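Skirnero 2 under-appliance drip tray

Slim tray for washing machines, dishwashers, small fridges. Catches leaks before they get to the floor. Made for us by Drondix, sold here and at the Figueroa trade counter.

In stock. Price 89 inc. VAT. Free delivery to mainland addresses, islands please ask.

What you get

Tray, front lip, two side clips, drain plug, leaflet. Hose is NOT included – most people have one already.

Sizes

Standard and wide. Measure the gap between the units, not the machine. Then measure it again at the back, walls are rarely square. Wide comes in white only until February, grey is on order.

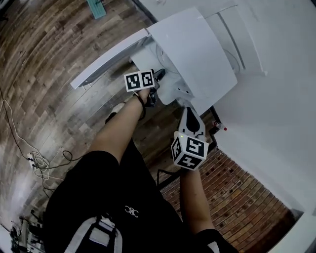
Fitting

Switch off at the wall and turn the water off. Empty the drum or shelves. Tip the machine back a little, two people, and slide the tray in lip first. Let it down slowly onto the ribs. Check with a spirit level, then wind the feet until it sits right. Clips go on last. If they wont click you have them upside down.

Do not drag a full machine across the tray. It will mark and we can't take it back.

Noise

The ribbed base takes up a bit of rattle on spin. It won't cure a worn bearing. For hard floors add the Calletti feet, sold seperately in packs of 3, or buy two packs and keep the spares. 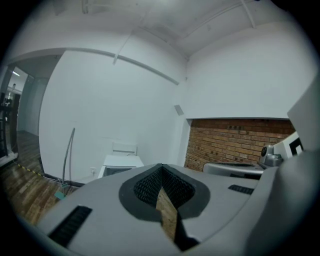

Can I use the tray on a wooden floor?
Use it on any flat, hard floor, wood included. Wipe the floor first and let it dry properly, as grit under the base will scratch varnish.

Cleaning

Warm water, washing up liquid, soft cloth. No bleach, no scourers. Pull the plug over a shallow dish if there's water sitting in it – and find out where it came from before you push the machine back.

Spares

Plugs and clips always kept. Front lips usually. Old Skirnero clips do not fit the 2, sorry, different slot.

Guarantee

2 years on the tray. 3 if you bought it from the counter with fitting. Keep the receipt, a photo of it will do.

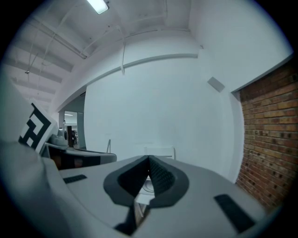
Page last changed: Sat 15 May

Trade orders

Boxes of ten, mixed sizes fine. Orders over 3,000 go out on a pallet, kerbside only, so have somebody there to help shift it. Ring before noon for next day.

Returns within the month, unused and in the box. Collection is extra for the wide one.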